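Grulov 夹爪试用套件
适用于带抓取任务的厨房与家居类仿真测试，也可接真机使用
产品分类：末端执行器 / 试用与对比
供货方：Likard

产品概述

Grulov 试用套件供正在选型的团队使用。一套里装有两种可互换的指尖、一块控制板、一根转接法兰和对应的仿真模型。用户可以先在仿真里跑完开门、取物、放回等动作，再决定真机上装哪一种指尖。套件按租借方式提供，租期结束后可以退回，也可以折价转为购买。

夹爪本体为平行双指结构，电动驱动，不需要气源。两指同步开合，开合位置和夹持力都可以由上位机设定。断电后手指保持当前位置，需要人工松开时，用随附的内六角扳手转动本体背面的释放螺钉。

套件内容

Grulov 平行夹爪本体，1 只
平面指尖（带橡胶贴片），1 对
V 形槽指尖，1 对
Kettle 控制板及连接线，1 套
转接法兰，1 只
腕部相机支架，1 只（相机不含在内）
仿真模型包，下载链接随发货邮件提供

两种指尖的区别

平面指尖适合盒子、书本和较薄的板件，夹持时接触面大，放下时物体不容易跟着手指转动。抓门把手也能用，但竖直的圆柱形把手在拉门过程中会在橡胶面上滑转，门开到较大角度时需要重新抓一次。

V 形槽指尖适合瓶子、杯子和圆杆。槽面让圆柱形物体自动对中，手臂定位略有偏差时仍能夹住。缺点是手指较厚，物体紧挨着隔板或者门框时，手指可能伸不进去。柜内物品摆得密的用户，建议先在仿真里检查一遍间隙。

更换一对指尖要拧 4 颗螺钉。更换后须在 Kettle 控制板上重新执行零位标定，否则显示的开口宽度不准。标定时两指之间不要放任何东西。

控制板

Kettle 控制板支持位置模式和力模式。位置模式下，手指走到设定宽度即停；力模式下，手指夹到设定力后保持。开柜门一类的动作建议用力模式，取轻薄塑料瓶时把力设低，抬起前先停顿一下，等读数稳定。

控制板另有一个触发输出，可以接相机或记录设备，用来对齐夹爪数据和图像时间。固件更新通过 USB 完成，更新期间请勿断电。

仿真模型包

模型包包含夹爪本体和两种指尖的外形网格、碰撞体、关节限位，以及一组厨房测试场景。真机控制板和仿真接口使用同一套指令名，脚本从仿真转到真机时，一般只改连接地址和力的上限。

碰撞体做过简化，V 形槽保留了槽形，橡胶贴片按刚体处理，所以仿真里的打滑情况与真机有差别。摩擦系数写在配置文件里，用户可以自行修改。

测试场景以吊柜为主，共 9 项任务，包括拉开柜门、从底层隔板取瓶子、把物品放到上层隔板等。每项任务都可以换相机位置后重复运行，结果写入同一个表格，方便比较两种指尖。
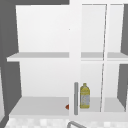
在吊柜任务中，正对柜体的相机适合查看手指与把手的对位，判断进深则要靠腕部相机或者侧面相机。玻璃门后面的物品从外面也看得见，检测程序有时会直接给出抓取点，规划时必须把门玻璃当作障碍物，先开门再伸手。模型包里的玻璃默认带碰撞体，请不要为了加快运算把它关掉。

台面上方的龙头同样计入碰撞检查。手臂从下方接近把手时，建议在路径中加一个中间点，先抬到柜底以上再向前。

用户反馈

Kemgate 的 Colin Yeoman 用本套件做过两种指尖的对比，他的意见是：“拉门用平面指尖，取瓶子用 V 形槽，分开看都没问题。要用一种指尖做完整套动作，我会选 V 形槽，代价是靠边的东西得换个角度去拿。”

同组的 Gemma Rowbotham 提出，原来的相机支架在手腕转到极限时会碰到线缆。现在发货的支架已改为侧向出线，旧款用户可以来信更换。

租借与发货

租期为 3 周，可续租一次。订单在每周三集中发出，申请时请注明手臂型号和法兰孔位，以便配好转接件。仿真模型包可以单独申请，不收费。

退回时请把指尖、螺钉和扳手放回原来的格位。橡胶贴片属于耗材，正常磨损不另收费。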